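Felt mat under an extension lead on a craft table — sensible or not?
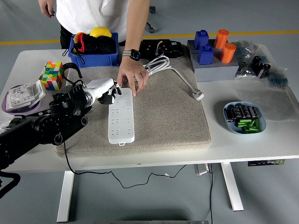
Is it all right to keep a power strip on a felt mat on the worktop, or should it be on the bare table?

A mat is fine for light use, so long as the strip lies flat with its cord uncoiled and you aren't running anything that heats up. For irons and heat guns, put it on something that won't burn.

pinwheelpat
Right then, I've put the short version at the top as we agreed in the last thread, so people in a hurry can read it and go, but I'd love to hear what everyone else does because I've been fretting over this for weeks. We're setting up a mending and tinkering table in the back room at Talcombe, the one with the white tables, and I've been lent the job of deciding where the electrics live. I do like a mat. It stops things skidding about, it saves the table top from scratches, and a white strip on a beige mat is easy to spot when you're hunting for a socket. My worry is the cord. Ours always seems to end up in a neat little coil beside the strip, and I've a feeling I was told off for that once, a long time ago, by somebody who knew what they were talking about.

oldsolderer
You were told off quite rightly, Pat. A coiled cord holds its warmth in the middle of the coil, and if you're pulling a good load through it that can build up to something nasty. With a lamp and a phone charger you'd never notice. With a fan heater you very well might. Coil it when it's unplugged, by all means, it's the kindest way to store a cord. Pull it out straight before you plug in.
Lovely table, by the way. I'm envious of the block board with the blue and orange pegs. I could spend a happy half hour with that and call it work.

marmaladehem
I'm going to disagree about the mat, I'm afraid! I had one just like it, or near enough, a felty thing I bought for pressing patchwork, and it collected every bit of thread and fluff in the house. Fluff and sockets are not friends. Two rows of sockets facing upwards, on a busy table, with people snipping things over the top of them — no thank you. I screwed mine to the back edge of the table with the sockets facing sideways and I've been much happier ever since. You do lose the freedom to shift it about, I'll grant you that.

pinwheelpat
Oh, that's a fair point about the fluff, I hadn't thought of it at all. We shan't have much sewing on this table, it's more bits and bobs, but there'll be bits of wire trimmings, and those would be worse.

oldsolderer
Much worse. Wire trimmings near an open socket would keep me awake. Get some of the little blanking covers if you must, though opinions vary on those, and I don't want to start that argument again (it ran to 17 pages last time and two people stopped speaking). Most modern sockets over here have shutters inside, so I leave mine alone and just keep a soft brush handy.

tealcosy
Marmaladehem, I had a strip screwed to the table and I went the other way and took it off! Every time we moved the table somebody forgot it was still plugged in at the wall. Now it lives in a drawer and comes out when it's wanted. I hold the far end down with one hand while I push the plug in with the other, otherwise the whole thing scoots off across the table like a frightened mouse. A mat helps with that no end. I'm for the mat.

binsteadbits
Could I ask about the rest of the table while we're here? I run a similar evening over at Binstead on a Friday and my trouble is never the electrics, it's the small parts. I notice you've got capacitors in a light blue bowl, and some more out on the table next to a plastic bag. Do you find a bowl works? I use jam jars and I'm forever tipping them out to find the one at the bottom.

pinwheelpat
I do like a bowl. You can stir it with a finger and see what you've got, and a wide one is harder to knock over than a jar. The drawback is that nothing stays sorted. The black ones and the green ones are in together, and I tell myself I'll separate them and then I put the kettle on instead. Bags are better for putting away, I think, and bowls are better for the evening itself.

oldsolderer
Do make sure those capacitors are kept by type, Pat, and with the values written on the bag. I bought a mixed lot of 800 at a car boot sale years ago, thinking I'd done terribly well, and I have used 3 of them. The rest are in the loft. One more thing, if any have come out of old equipment, treat the bigger ones as charged until you've checked.

marmaladehem
I'd move the bowl away from the strip altogether, myself. Small metal legs on one side and mains on the other, with a cord going across the middle for somebody to catch with a sleeve. Could the parts go at one end and the electrics at the other?

tealcosy
It isn't a very deep table, though, is it? If you're sitting at it with a project in front of you, everything ends up within arm's reach of everything else. I think a tray is the answer. The one with the purple rim, with the wall socket panel in it, is just the sort of thing. I have a stack of the Ibarra ones from the market and I give every job its own tray, cover plates and screws and all, and it gets carried off in one go when the tea comes round.

binsteadbits
Trays, yes! I've been meaning to do that. What's the blue bin for, if you don't mind me being nosy? There's a yellow ball in it and something black with a bit of red and yellow, and a strap hanging down the front.

pinwheelpat
That's the everything bin, I'm afraid. Every room has one. If it hasn't got a home it goes in there, and once a month I go through it and feel ashamed. The strap does want tucking in, I can see that now, it's bound to catch on somebody.

oldsolderer
The cube can stay out. It gives people something to fiddle with while they're waiting for glue to set.

marmaladehem
Still no mat for me, but I'll allow that yours looks clean, Pat. If you're going to keep it, give it a good going over with the hoover before each session, with the strip lifted off first and unplugged. And have a look underneath the strip as well, that's where mine was worst.

tealcosy
There's an outlet under the right-hand side of that table too, isn't there, a black one? I'd have a look at what that can do before putting a strip on top at all. We had some fitted under ours by Havum and I hardly get the strip out in winter now. Do mind you don't run a strip off another strip, if the one underneath turns out to be that sort. And there's a cable hanging down below the front which I'd clip up out of the way of knees.

pinwheelpat
I'll get down on the floor with a torch and see what it's fed from. I've got a bag of 100 cable clips somewhere, very possibly in the everything bin. So the plan is to keep the mat but brush it, uncoil the cord, move the bowl to the far end and put trays in for the jobs. Marmaladehem, I'm sorry, I know you'd have me throw the mat out, but I'm fond of it.

marmaladehem
Keep your mat, love. Send me a picture of the underside in six months.

binsteadbits
Off to buy trays. Does anybody know if the market's still on in October?

tealcosy
It is, but get there before ten, the good ones go early.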